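Etstead growers to get shared cold store for pears before harvest

Pear growers around Etstead will be able to rent space in a shared cold store from August, under a plan approved by the members of the Andura fruit cooperative. The building, a former seed warehouse on the Virkov road, will hold 822 bins in two separately cooled rooms.

Twenty-nine growers have signed up for the first season. Most of them now sell within days of picking or pay to truck fruit to the coast.

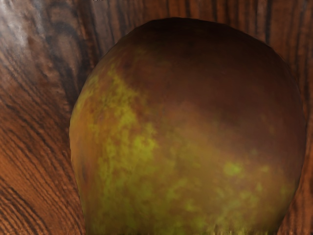
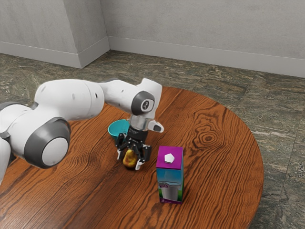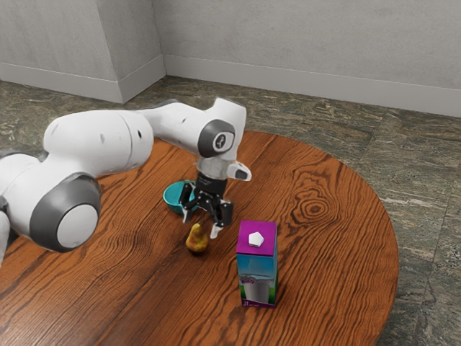 Computer renderings. First, a close view of fruit with mottled brown and yellow-green skin; second and third, a round table, with a small yellow pear in the second.

Storage matters more for pears than for many other tree fruits. European varieties are picked mature but hard and ripen after harvest, and several of them ripen unevenly unless they spend time in the cold first. Fruit left on the tree until soft tends to turn brown and grainy near the core.

The first room will run close to the freezing point of water and is meant for long holding. The second will be kept warmer and used to bring lots up to eating condition before delivery. Humidity will be held high in both rooms to limit weight loss and shriveling at the stem end.

"The cooling equipment is standard," said Heloísa Macedo, the engineer in charge of the conversion. "Most of the work is in the air flow. If the bins in the back corner are a degree warmer than the ones by the door, you have two different crops by November."

Temperature probes will be placed inside the bins as well as in the room air, since fruit cools more slowly than the air around it. Readings will be logged every 13 minutes and made available to each grower for his or her own lots.

Space will be charged by the bin and by the week. Members pay the lower rate. Outside growers can book what is left after members have filed their estimates, which are due at the end of May. Apples will not be accepted in the first season because they give off ethylene, a gas that speeds ripening in pears stored nearby.

Yee-man Ko, who grows pears on the east side of the valley, has booked part of the long-holding room. She said the weekly charge was acceptable but that the rule on firmness testing at intake needed to be clearer. Under the current draft, a lot that tests too soft can be refused or sent straight to the ripening room, and the draft does not say who decides.

Ladi Anozie, who wrote the draft, said a revised version would go out with the booking forms.

Insulation work has begun on the north wall. The loading dock will be rebuilt once the new electrical supply is connected.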